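Tulwood low-tack blue tape, two months on the worktop

Reviewed by Oldřich Murín, February 2026

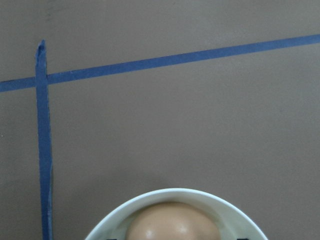

Lenka Lukáč wrote in to ask whether it marks a matt surface if you leave it down for more than a week, as hers did with a cheaper roll and she had to scrub at the line with washing-up liquid.

It hasn't marked ours. We have a matt greyish-brown top in the kitchen at Clunivthorpe, the sort that shows every greasy thumb, and I use tape on it to mark out where things go. Bowls on one side, chopping on the other. With two of us cooking it saves a fair bit of shuffling. The longest I left a strip down was 16 days and it came up in one pull, with a faint tacky feel that went with a damp cloth.

I bought 2 rolls from Sedgwick, the hardware shop, after the Nastard tape I had before dried out on the shelf. The Tulwood is a bit thinner. You notice it most when tearing. By hand it goes to a ragged point more often than a straight edge, and the torn end likes to lift. Scissors fix that, but I don't always have them to hand and most of my strips are torn.

It also wrinkles if you lay it in a hurry. The best way I found is to stick one end, pull out the full length, keep it slightly tight and lower it in one go. Long runs come out fairly neat this way. Short ones I just press down with a thumb and put up with the creases. Where one strip crosses another it sticks well enough to itself, though if you want to move the bottom one you have to take both up.

Water is the weak point. A splash wiped up straight away does no harm, but a wet pan base left on it overnight turned the edge soft and it came away in bits. I wouldn't use it next to the sink.

The colour is easy to see on grey and brown. Hajnalka Szilágyi has the same tape on a blue-painted table and says she can hardly find it, so think about that before you order.

I have used it on painted skirting as well, once, and the line was clean apart from a small bleed in one corner - probably my fault for not pressing it in.

Good points: lifts cleanly, easy to see, sticks to itself.
Bad points: tears badly by hand, no good in the wet.

I'd buy it again for the kitchen. For a whole room of decorating I would try one roll first.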